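Re: [gripper-users] left jaw not letting go
Reading time: 2 minutes
Print | E-mail this message

> We have had the left Nuvico stay shut after the trigger was released,
> twice in one afternoon. Marker tracking was fine throughout. Has anyone
> on the list seen this, and is it the trigger or the jaw? We would
> rather not open the housing if it can be helped.

Yes, we have had the same thing upstairs since March, and it was the jaw. Long answer follows, as I wrote it up for our own wiki and can paste most of it.

The fault turns up on small soft things first. A folded cloth will pack itself into the gap behind the pads, and when the spring is weak the fingers don't open far enough to let it drop. 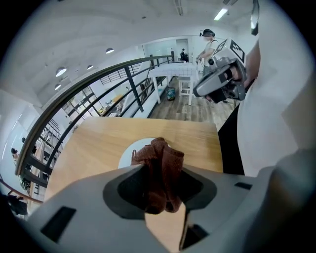
We lost 11 takes before anyone thought to log the jaw width. The trigger reading went back to zero every time, so on paper the gripper was open. The width reading lagged behind it and then stuck at a third closed. If you only record the trigger you won't see it at all.

Picking and placing over a plate is a fair test. Hold the object just above the surface, let go, and compare the two readings. Do it 50 times per side. Keep the right gripper out of the way while you test the left, or you will end up helping it along.

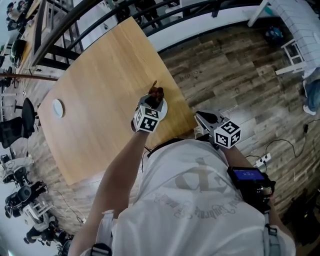 Page last changed: March, 16:40

Our springs were rated by Jurken for 3,000 cycles and the left one started sticking at 2,000. The right one is the same age and still behaves. I put that down to most of our work being left-handed — plates, bowls, anything near the front of the table.

Crockery is where it becomes a safety matter. A jaw that stays shut on a rim will bring the bowl with it when the operator steps back.

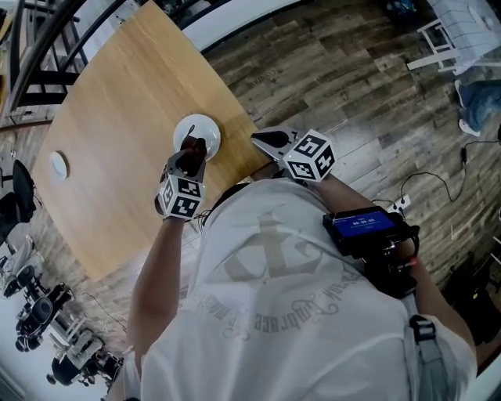

So our rule now is that if a jaw doesn't release, you stand still, say so, and a second person supports the dish. Don't shake it. Stop the recording afterwards and mark the take as bad, even if the rest looks usable.

The Tesfamariam rig has stiffer springs and hasn't done this, but it is tiring on the wrist.
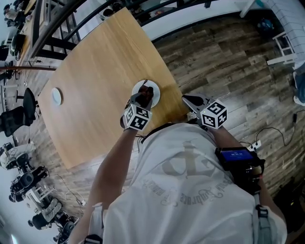

Prikero list digest, vol. 3, no. 11

You do have to open the housing, sorry. Two screws, and the spring lifts straight out. Check the pads while you are in there — ours had fluff behind them. Please post your width logs if you have them.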